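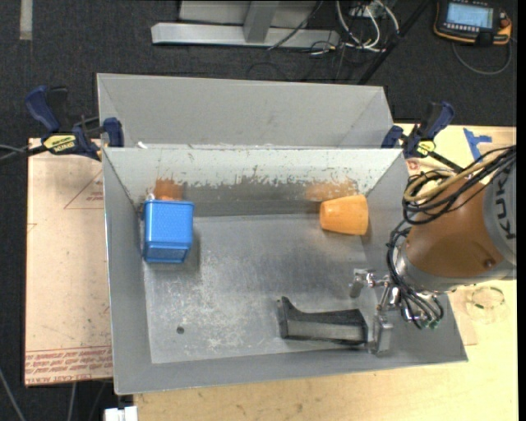
Section 4: Setting up the parts washer

4.1 Before you start

Read section 2 (Safety) first. The Fetasus bench washer weighs 27 kg without fluid and should be lifted by two people. Stand it on a level bench that will take the full weight when the tank is filled.

You will need:
A drip tray larger than the base of the washer
A 10 mm spanner
Clean cloths that do not shed fibres
Water-based cleaning fluid

CAUTION: Do not use petrol, thinners or any other flammable liquid in this washer. The pump motor is not sealed against vapour.

4.2 Fitting the pump and filter

1. Check that the washer is unplugged.
2. Lift out the work shelf and put it to one side.
3. Lower the pump into the well at the back of the tank with the outlet facing up.
4. Push the hose onto the outlet and tighten the clip until the hose cannot be turned by hand.
5. Slide the filter cartridge into its holder. The arrow on the cartridge points towards the pump.
6. Put the work shelf back. It should sit flat on all four lugs.

Note: Washers supplied before June have a screw-in filter. Follow the sheet packed with the cartridge and go on to step 6.

4.3 Filling

1. Close the drain tap.
2. Mix the fluid in a separate bucket at the strength given on its label.
3. Pour slowly until the level reaches the lower line on the tank wall.
4. Wait for the level to settle, then top up to the upper line. Do not go past it — the fluid rises when heavy parts are put in.
5. Wipe up any spills before plugging in.

4.4 First run

1. Plug in and turn the switch to position 1.
2. Hold the brush over the shelf until fluid flows steadily. A little spitting is normal while air clears from the hose.
3. Look underneath for leaks at the drain tap and hose clip.
4. Run for five minutes, switch off, and check the clip again.

If no fluid comes through within one minute, switch off and see section 7. Running the pump dry will damage it and is not covered by the guarantee.

4.5 Recording hours

Reset the hour counter by holding the grey button for three seconds. The pump seal is due for replacement at 3,000 hours. Write the date of first use inside the lid, along with the fluid used.

Spare seals and cartridges can be ordered from the Willthorpe depot. Quote the serial number on the back plate.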